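The gripper that wouldn't let go: a morning at Bestside
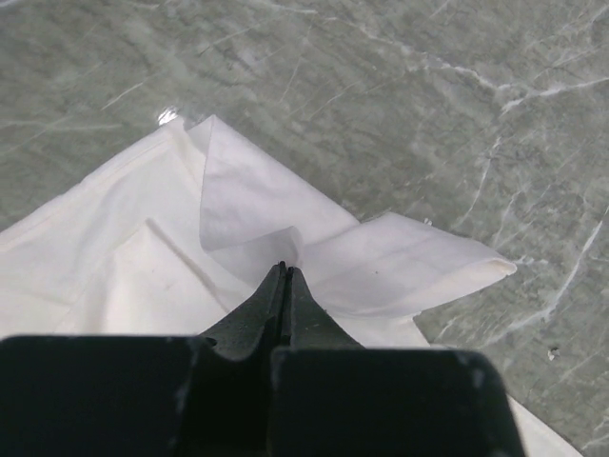
I went over to Bestside on a Tuesday because I'd heard their napkin folding robot had scared somebody, and I wanted to hear it from the person who was standing next to it. She runs the Woka cell, the one that folds white cloths for restaurants, and she agreed to talk as long as I left her name out (fair enough!).

"It was so quiet, that's what got me," she said. "No bang or anything. It pinched the cloth, it lifted, and it was supposed to open. And it just stayed shut."

The arm thought the fingers were open, you see. So off it went to the next pick with the cloth still hanging from it, pushed down on the stone, and kept pushing. She reached in to pull the cloth free. I winced when she told me that, and she laughed.

"I know, I know. You do it with a jammed printer, right? My hand was in there before I'd even thought about the stop button."

Then the fingers opened, all at once, and the arm jumped. It caught her across the knuckles. She had a bruise for 4 days and that was it, but she still rubs that hand when she talks about it.

So what was wrong? A cable, mostly. The signal that tells the controller where the fingers are was dropping out whenever the wrist turned far enough, and the software, which is from Abbasi, filled the gap with the last position it was told to go to. "It was reporting what it wanted to be true," she said. "I've worked with people like that."

They swapped the cable and ran 100 folds with the guard closed. It stuck on two of them! That sent everyone back to the software, and now a missing signal stops the arm dead and somebody has to reset it by hand.

I asked if the resets drive her nuts. "Oh, totally. Four before lunch, one day last week. I'd still take it."

The other change is a light curtain across the front, ordered through Otesura, and it was still in its box when I visited. Until it's wired up she keeps the guard shut and the stop button on her side of the bench, close enough to hit with an elbow. She showed me. Twice.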